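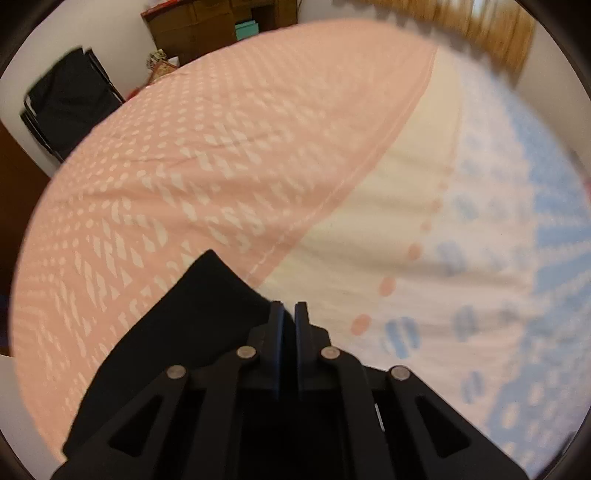 Duvet covers: buttons, zipper or ties?
Home & Household > Bedroom

ShaziaJ
Joined July 2020
Okay, I need opinions because my husband has stopped listening to me on this subject. We moved to a bigger bed and I have to buy all new bedding. Our old duvet cover had buttons and I hated every minute of it. My toes found the gaps, the buttons came off in the dryer, and every wash day it swallowed at least one sock and a pillowcase. I'm looking at the Sturden percale with a zipper but it's $147, which seems like a lot for a bag you put a blanket in. Is a zipper worth it? And do the corner ties do anything?

tanoli_talha
Zipper, all day long. I switched two years ago and I'm never going back. Close it before you wash it and nothing crawls inside. Corner ties are a must too, or you end up with all the fluff down at your feet by morning.

Quiltcat
Going to disagree with Talha. I've had 2 zippers fail on me, both on king size covers, and once the teeth go you're either paying a tailor or throwing out a perfectly good cover. A button takes me five minutes to sew back on while I watch TV. Also the zipper pull clanks around in the dryer like you wouldn't believe.

tanoli_talha
Were those metal zippers or the cheap plastic coil ones? Makes a big difference.

Quiltcat
One of each! So no, I don't think it does.

AinoL
I grew up in Finland and we never had either one. The cover is just open at the bottom with a flap you tuck in, and there are two slits at the top corners where you put your hands through, grab the duvet and shake. Takes ten seconds. My American roommates thought it was unfinished, lol. Also we each had our own duvet even in a shared bed, which I recommend to every couple on this board.

ShaziaJ
Aino, the separate duvets thing is tempting. He's a roller. I wake up with a corner the size of a napkin.

bugtianum
Separate duvets saved my sleep. It does look messy when you make the bed though, I fold them in thirds and throw a blanket over the top.
On the price, Shazia, I wouldn't pay $147. I got the Jasament one on clearance and it's held up fine. The weave feels rough for the first few washes and then it softens up. Skip anything bragging about a thread count of 814 or whatever, I had one like that and it was hot and it pilled.

Carolina_S
Thread count matters a little, come on. Under 200 feels like a paper towel to me.

bugtianum
Sure, but past a certain point it's just marketing. I'd take a plain cotton percale over a fancy sateen any summer.

Carolina_S
We'll have to agree to disagree, I love my sateen, and I keep the AC at 66 :)

Quiltcat
Whatever you buy, wash it before you put it on, and measure your duvet first. Mine was sold as a king and came up four inches short of the cover on each side.

ShaziaJ
Just measured, and ours is smaller than the label says too! Ugh. Thanks everybody. Leaning toward two twins with the Finnish style opening if I can find them over here. Aino, do you know who ships to Ohio?

AinoL
I'll ask my sister and send you a message.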